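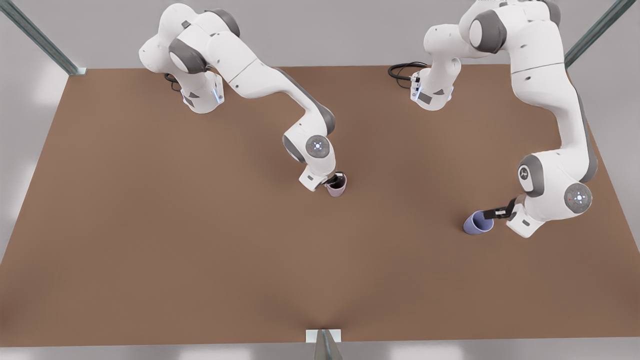 Katalin Balogh wrote:
> Does Trulmont still work with only 4 players? The box says six,
> and our group at Clekham has shrunk a bit.

Hello Katalin, and hello all,

It does, and I'd say it's lovely that way! We played with four all through October and hardly missed the others – the market goes slower, but you get far more time to plot (and to put the kettle on). Take the Ernstead cards out first, mind, or you'll be left with a very lumpy deck. You should end up with 78. My first go finished at 34 points, so please don't be put off by a poor start. 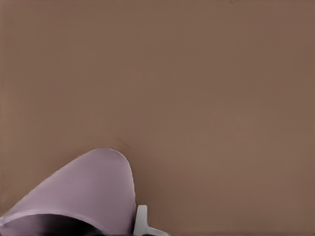 Brown tabletop, with part of a lavender gripper at lower left.

Do tell us how you get on, and if anyone has a spare Fodor expansion they'd part with, I'd be ever so glad to hear from you.

Warm wishes to everyone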